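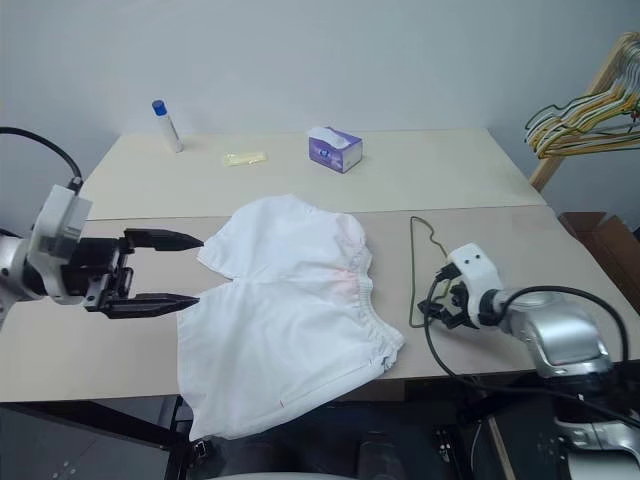

Norken Stain Soap Bar, 300 g

I started making this bar in my kitchen because I was tired of throwing out perfectly good summer clothes. Grass, ketchup, popsicles, whatever was on the bleachers at the ball field -- it all ended up on something white. The bar did the trick so often that my neighbors started asking for it, and now it's the thing I sell most of in the Grula shop.

It's a plain, hard soap with washing soda and a little lemon oil. No dyes, and the smell is gone after the rinse (my sister complains about that, she'd like it stronger!).

How I use it: wet the spot with cold water, rub the bar on until you see a thick paste, and leave it for 60 minutes. Then wash as usual. Old marks can take a second round, so check before anything goes in the dryer.

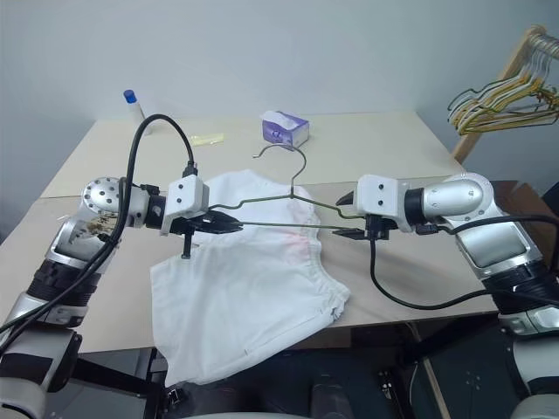
Please don't use it on silk or wool. I tried it on a wool scarf once and I still miss that scarf. Cotton, linen and most blends are fine, and I've used it on canvas sneakers too.

Sizes
Single bar, 300 g
Big block, 900 g, cut it yourself with a kitchen knife
Box of 4 single bars

The big block comes without a wrapper, just a paper band. Keep it on a rack between washes or the bottom goes mushy.

I pour a new batch every month except September, when I'm away, so order before then if you're running low. The matching Woltus soap dish is back in stock in gray -- the blue one is still on its way.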